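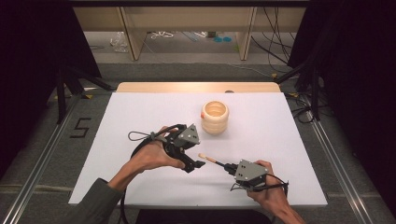 Search this site
Enter keyword
Go

About Skirutside

Skirutside is a private land reserve and field school in high valley country. It covers 4000 acres of forest, wet meadow and bare rock, bounded on the north by Clotero Ridge and on the south by the Osman River. The reserve office, the bunkhouse and the classroom stand together at the lower end of the valley, near the only road entrance.

The land was assembled from three former grazing leases and one timber lot. Grazing ended when the last lease ran out. The timber lot had been cut twice, and its second-growth stands are now left to develop without thinning, except along the access road and within the fire break behind the bunkhouse.

Land and water

The valley floor is glacial till over shale. Most of the reserve drains to the Osman River by way of Purker Creek, which rises in a spring-fed bog under the ridge and drops almost 500 feet before it reaches the lower meadow. The creek runs all year. Its two side branches are usually dry by the end of August and fill again with the fall rains.

Spruce and fir cover the north-facing slopes. The south-facing slopes are more open, with pine, juniper and bunchgrass. A survey of the meadows and the bog recorded 134 species of vascular plants. The list is kept at the office and is revised each January. Mosses and lichens have not been surveyed in full.

What we do

Our staff maintain the trails, the stream gauges on Purker Creek and a set of fixed vegetation plots. Gauge readings are taken hourly by logger and checked by hand once a month. Plots are read in early summer, after the snow has left the upper meadow.

The field school runs from May through September. Courses cover stream measurement, plant identification, soil description and basic map work. Each course is limited to 10 students. Bunkhouse space is included in the course fee; meals are not. Students need no earlier training except for the second soil course, which requires the first.

Access

Visitors may use the marked trails from sunrise to sunset. The Clotero Ridge trail is closed during spring melt. Dogs are not allowed above the lower meadow. Camping, fires and the collection of plants or rocks are not permitted anywhere on the reserve.

Research requests should be sent to the office in writing, with a map of the proposed sites and a list of any equipment to be left in place.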